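Reviews > Accessories > Hair clips and ties

Bestetti flower clip, bronze and amber, after one winter of use

I bought this clip for my wife in April last year, and she has been wearing it since the fall, when her hair was long enough again. She does not like to write reviews, so I write it, and she has read it and corrected me in two places. We also bought a few soft hair ties in the same order, from Clornora, and I will say something about them at the end.
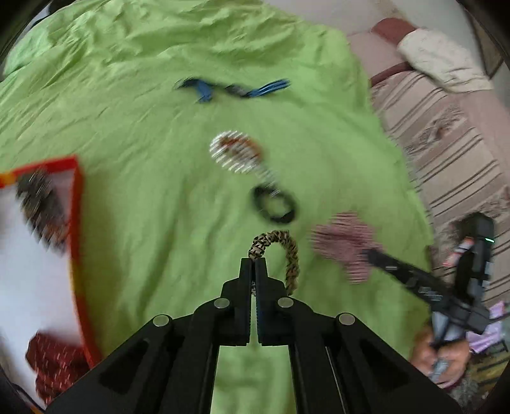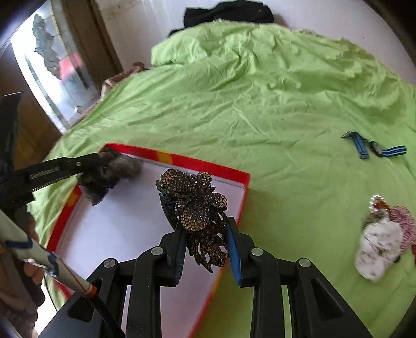
Leopard tie and dusty-pink scrunchie in the first picture, the Bestetti clip over the open box in the second, both on our green sheet.

The clip is made like a small bunch of flowers and leaves. The metal is dark and the stones are small, set in rows, some bronze and some amber. On the shop page it looked more yellow to me. I prefer the real color. My wife has brown hair and the clip does not shout in it, but when she turns her head under a lamp you notice it. With very dark hair I think you would see mostly the stones and not so much the shape. Her sister is blond and tried it one evening, and there it was the opposite, the dark metal was the first thing you saw.

About the weight. It is heavier than a plastic clip of the same size, and this matters if your hair is thin or very smooth. My wife's hair is thick and a little rough, and the clip stays where she puts it for a full working day. When her hair is freshly washed it slides down after some hours and she must place it again. Her sister had to move it three times during one dinner. So I would say it is a clip for thick hair, or for hair that has been pinned up first. If you only want to hold a bit of hair back from the face, a smaller clip is better. My wife also has a little sparkly one with clear and amber stones, and for that job she always takes the little one.

The spring was stiff in the beginning. For the first week or two she used both hands to open it. Now it opens with one hand, and I don't find that it closes more weakly than before. I was worried about the points of the leaves, which hang a bit lower than the rest, and it is true that they can catch. They caught a knitted scarf once and pulled out a thread. They do not scratch the skin. She asks me to add that she takes the clip off before she pulls a sweater over her head, and that everyone should do this with any clip.

No stones have fallen out. I was expecting to lose one or two, because the last clip of this type we had, a Mogensen, lost its stones already in the first month and we found them in the bathroom for a long time afterward. The Bestetti stones seem to sit deeper in the metal. I clean it with a dry, soft toothbrush and nothing else. The paper that comes with it says to avoid hairspray, so she sprays first, waits, and puts the clip in last. The same paper says the spring is tested for 2,000 openings. I have no way to check this, and I also don't know if 2,000 is much. If you open it twice a day it is less than three years.

Price: I paid 651 kroner, which is a lot for a hair clip. Delivery was promised in 48 hours and it came in 48 hours, well packed. I would not pay this again for something worn only at parties. For something she wears several times a week I am satisfied.

Storage is a small problem. There is no case with it, only a thin bag, and the bag is too tight, so the leaves push against the cloth. We put the clip in an open box together with other hair things, on the side away from the gray fluffy one, as the fluff gets stuck between the petals and is annoying to remove. A box with a divider would be more practical. I looked at one from Cisness, but it had 11 tiny rooms and this clip would not go into any of them.

Now the Clornora ties. The leopard one, tan with dark spots, is the favorite. It is soft and does not leave a hard mark in the hair when you take it out. The elastic has become a little longer since we got it but it still works with three turns instead of two. The dusty-pink scrunchie is wide and comfortable, good for sleeping, not so good for running, where it travels down after a few minutes. For sport she goes back to a plain black ring, the cheap kind. I wash the cloth ones at low temperature inside a sock with a knot, and they keep their color. The pink one dries slowly.

What I would like better in the clip:
- a bag or a case in the correct size
- a smaller version with the same stones
- leaf points that are slightly more round

What I like: the color, the strong spring, and that all the stones are still there.

I give four stars out of five for the clip and four for the leopard tie. The scrunchie gets three. If something changes with the spring I will come back and write it here.

Steinar Lauritsen

Filed under: hair clips, rhinestone, scrunchies, thick hair, long-term reviews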